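About Stalum

Stalum is a small company that looks for the reasons why robots stop, drop things or hurt themselves. We were started by Iason Vasilakis and Relu Buzatu, who met when they both worked in maintenance at the Landetti packing plant. Today we are a team of nine and our workshop is open every day except Sunday.

Our first job came from a failure of our own. One January night an arm lost its signal while it was moving and came down on the table at full speed. No person was near it, but the gripper was destroyed. We needed 3 weeks to find the cause – one wire, broken inside a cable which looked perfect from outside.

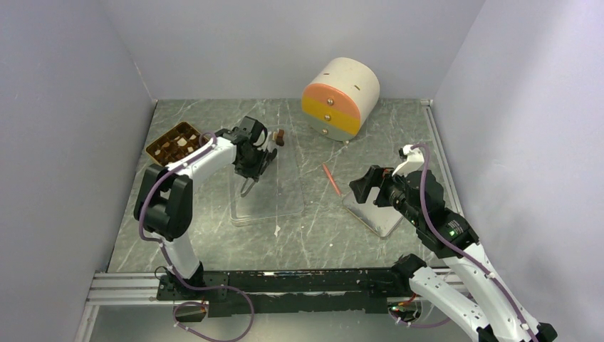
Cable faults are still the biggest part of our work. In the last year we wrote 838 fault reports for our customers, and roughly 145 of them ended with a cable or a connector. A cable that follows the outside of the arm, as the purple ones do on our two-arm cell, must bend at the wrist and the shoulder with each movement. A loop hanging below the rail is also a point we always check, for it can catch on something. We write down each stop, also the short ones.

Customers receive the full report, including our own mistakes. If you have a robot that stops without a clear reason, please write to Relu. He answers normally within 2 working days.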